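How to Sort Out the Cords on Your Desk in One Afternoon

By Sarita Saxena
Tuesday, July 10, 2018

We use cookies to remember your settings and see which pages get read. By staying on this site you agree to that. OK / Read more

I put this job off for most of a year. Every time I dropped a pen behind my desk I'd come up with dust on my sleeve and a cord wrapped around my wrist, and I'd tell myself I'd deal with it in October, when it cooled down. Well, October came and went! What finally got me going was unplugging what I thought was the lamp and killing my computer in the middle of a letter to my landlord.

So this is how I do it now. You need a free afternoon, a roll of masking tape, a marker, and a packet of those hook-and-loop straps (mine are Furkska, from the hardware store, but any will do). Skip zip ties. I used them the first time and had to cut every single one off two weeks later when I bought a new printer.

Step 1: Look before you touch anything

Follow each cord with your finger from the gadget to the wall and stick a flag of masking tape near the plug. Write what it's for. I write big and ugly - LAMP, PRINTER, SPEAKER - so I can read it lying on my side with a flashlight in my teeth. 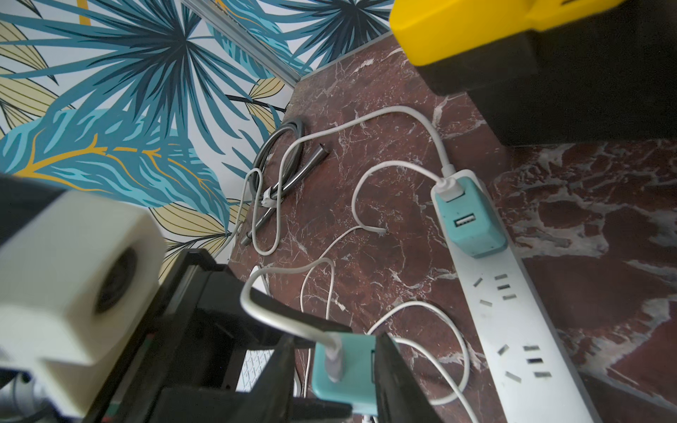
Step 2: Shut down and unplug the lot

Save your work, turn everything off properly, then pull the plugs. All of them, even the router. (Warn the household about the router. I forgot, and my brother-in-law Hemant Chaudhary was halfway through a soccer match.)

While it's all apart, check each cord for cracks, scorch marks or bare spots. Anything like that goes out, no matter how much you like it. And wipe down the desktop while you can get at it.

Step 3: Make three piles

One for cords you use every day, one for now and then, and one for mysteries. I had 9 in the mystery pile, and I still only know what two of them do. Put the mysteries in a bag with the date on it, and if you haven't opened it by next summer, take it to electronics recycling.

Step 4: Decide where the power goes

Do this before you plug anything back in. I like the strip up where I can reach it, because I charge my phone and my camera all day long and I'm too old to crawl. If yours is going under the desk, screw it to the underside so it doesn't dangle. Please don't plug one strip into another, and keep heaters and kettles off them completely - those go straight in the wall.

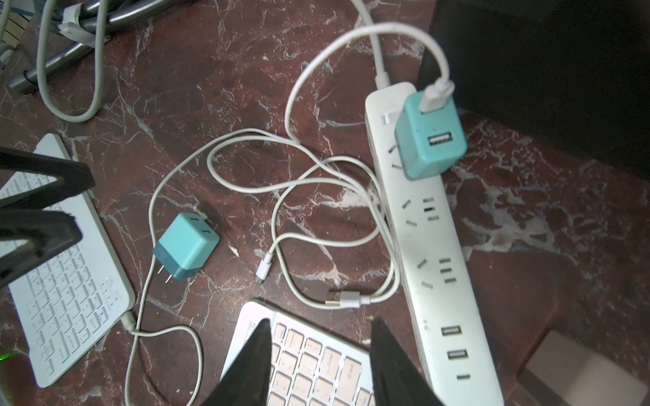

Outlets and USB ports within reach of the keyboard.

Step 5: Plug back in, longest cord first

The long ones are the troublemakers, so get them settled along the back. Fold the extra into a loose figure eight and strap it in the middle. Don't wind it tight, and leave some slack near anything you move around, like a keyboard or a laptop. If a strap won't close easily, you've got too much in the bundle.

Step 6: Give the leftovers a home

This is where I used to go wrong. I'd do a lovely job and then dump the spares in a drawer, and by the weekend they'd be back on the desk. Now the now-and-then pile lives in a box with a lid and a handle. Shoe boxes are fine too. Just pick something you'll really put away after you open it. 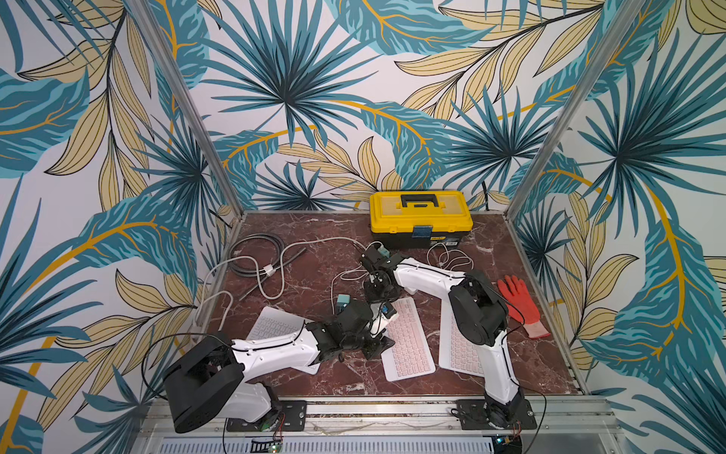 A toolbox at the back of the table, handle on top.

Leave your tape flags on, by the way. They look a bit homemade and my sister hates them, but I haven't switched off the wrong thing since. I go over mine again whenever I buy something new with a plug on it, and that takes 7 minutes if I don't stop to read old mail.

Next up I'm tackling the shelf over the washing machine, so send me your tips if you've got any!

Get new how-tos by email. Enter your address to join our newsletter. Unsubscribe any time.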